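Notebook, manipulation bench. October, entry 2
Present: N. Alvarado, H. Chuang, M. Ok (first half)

Purpose: settle the equipment list for the physical table cell before Lizeth Muñoz closes the budget sheet. The sim work on the dining table set continues in parallel.

1. Arm

Sim uses the Franka, so the purchase request is for the same arm. Keyvan asked again about the cheaper Tamayo unit. Checked: its reach is shorter and we would have to redo the controller port. Dropped. Lead time for the arm is 10 weeks from order. Hand is included in the quote; spare fingers are a separate line and missing from the current sheet. Add two sets.

Grasp on the lumpy brown food item, over the scalloped plate:

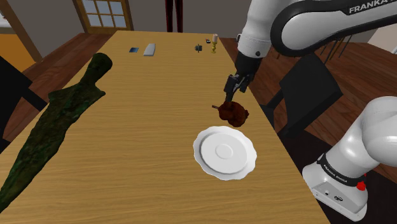 2. Mounting

In sim the base stands beside the table, clear of the top. Keep that layout. Kikel quotes a steel pedestal at 39 kg, delivered unassembled. Filska makes a lighter one on casters. Min-kyu is against casters and so am I. Floor anchors need building approval, form not yet sent. Cable run to the controller is not in either quote.

3. Compute

Existing workstation is enough for control. Rendering stays on the shared machine, which was at almost 120 hours queued this morning. Request one more GPU under the compute line, not the robot line. Hui-mei to split the sheet.

4. Table and props 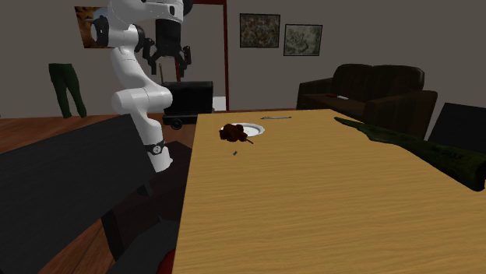
Props line stands at 46 items, priced by Hui-mei from the object list. Too many for a first order. Proposal is to buy only what the first task set touches and hold the rest until the cell is running. The plate and the slim knife toward the far edge of the table go in the first order, with a spare of each. The green cloth waits, as we have no cloth task until the second set. Food items will be molded replicas from Mistent; sample requested, no price yet. Chairs come from the meeting room at no cost, but they need to be in the cell when we check clearance for the arm.

Open:
- spare fingers, add to sheet (NA)
- anchor form (MO)
- Mistent price (HC)
- ask Lizeth if the pedestal counts as furniture or equipment, the approval limit differs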